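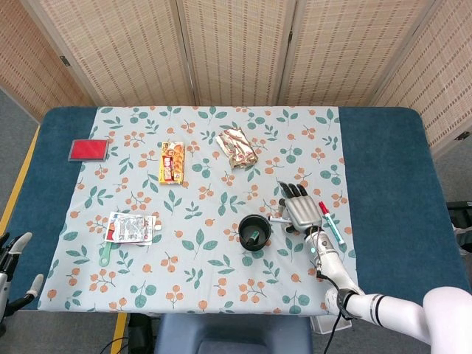

Otden Makers & Menders Club — Robotics Group — Members' Forum

Print this page | E-mail this page

We use cookies to keep you logged in and to remember which threads you've read. OK | More about cookies

Open day at Brunton, who went and what did you reckon?

brasstacks
Right, I'm home, I've had a cuppa and I want to get this down before I forget half of it. Went to the Brunton open day in the end (thanks to whoever posted the parking tip, the back street was nearly empty at 9.30). They had the whole ground floor open — the pump test rigs up one end, the welding cell in the middle and the two-handed arm set-up down the far end in front of the cane-looking screen. I spent most of my time at that last one, to be fair.

What I liked was that it was ordinary stuff on the table. A foil packet, a yellow snack box, a pouch with a little spout, a bowl, a couple of markers. I've been to so many of these where the arm moves a machined cube from one square to another square and everybody claps. The bloke running it was Declan Maihi and he was happy to answer anything, including some pretty dumb questions from me. The task was a tidy-up: things go in the bowl or off to the side depending on what he'd asked for.

Anyone else get there?

pennyweight_58
I was there from 11 and I'll be the grump. It was slow. I timed one go at the marker by the bowl and gave up counting after 100 seconds. My granddaughter had wandered off to the sausage sizzle by then and I can't say I blamed her. The welding cell was miles better value, at least you could see what you'd be paying for.

brasstacks
Fair enough on the speed, but a marker lying flat on a cloth is a rotten thing to pick up! Try it wearing gardening gloves. There's nothing to get a finger under and the cloth bunches up as you push. I asked Declan why they didn't just use a bare bench and he said most people's tables at home have a cloth on them or crumbs or something, so that's what they practise on.

gumleaf
I loved the tablecloth. My nan had one very like it, berries and all.

The pouch was the one that impressed me when I was watching. They go all floppy when you grab them in the middle, and it went for the end with the cap instead. Took two tries, but it worked it out. Does anybody know if that was the arm deciding or was Declan driving it with a controller under the desk? I didn't like to ask.

torquewrench_tony
Bit of both, gumleaf. I did ask. In the morning it was running on its own and in the afternoon someone was steering it so the kids could call out what to pick up. There was a sign about it but it was behind the urn where you'd never see it. I'd have put that sign front and centre. People near me plainly thought it was all its own work after lunch, and that's how you get silly letters in the local paper about robots taking over the kitchen.

pennyweight_58
Well there you go, so the bit I sat through was the bit where it was on its own. I'll take back about a third of what I said.

brasstacks
I didn't know that about the afternoon, I'd left by then. Bit cheeky! Though he did tell our lot straight out that it muffs plenty. The number he gave was 662 good pick-ups out of 781 over the month of practice before the open day, and the foil packets made up a big share of the misses. Apparently shiny crinkly things confuse it no end, it reaches for a glint and closes on nothing. I wrote it on the back of my Floslow brochure so I know I've got it right.

saltbush_sal
So that's what, 85 per cent? I wouldn't keep a kitchen hand who dropped one in seven.

torquewrench_tony
You've not met my apprentices.

saltbush_sal
Ha. But seriously, who is it for? I look after my dad and I went along hoping to see something I could picture in his unit. Those are big arms. You'd have to lose the dining table to fit them. I came home a bit flat about it, if I'm being straight with you all.

gumleaf
Sal, I did wonder about that too. The size put me off as well. The hands themselves were lovely though — fingers and a proper thumb, and quite quiet up close. I'd expected a lot more whirring. Maybe the hands end up on something smaller down the track?

brasstacks
Sal, I asked about that because of Mum. Declan reckons home use is a long way off and he wasn't going to tell me a year. He said the people who've rung them so far are packing sheds and a hospital kitchen. I'd rather hear that than a sales pitch, but I get why it's a let-down.

By the way, did anyone see the Boltitow table near the door? They had hitches and tow gear and I'm still not sure what they were doing there, but I came away with a very good key ring.

pennyweight_58
They do the trailers for Brunton, I think. My key ring's already broken.

torquewrench_tony
Head count on the door was 263, from the lady with the clicker. Not bad with the weather the way it was. They're talking about another one in December and I've said our club might bring the line-follower cars if there's a bit of floor going spare. Would anyone be up for that? We'd need four or five of us and somebody with a wagon.

gumleaf
I'm in. I can bring the folding track, but it wants new tape on the corners.

saltbush_sal
I'll come if it's a morning. And move the sign, Tony.

brasstacks
Count me in for the wagon. I'll email Declan this week and ask about power, there were leads everywhere down that end and I don't want to be hunting for a socket on the day.

pennyweight_58
I suppose I'll do the tape.

Get new threads in your inbox once a month. Sign up for the club newsletter | No thanks

Print this page | E-mail this page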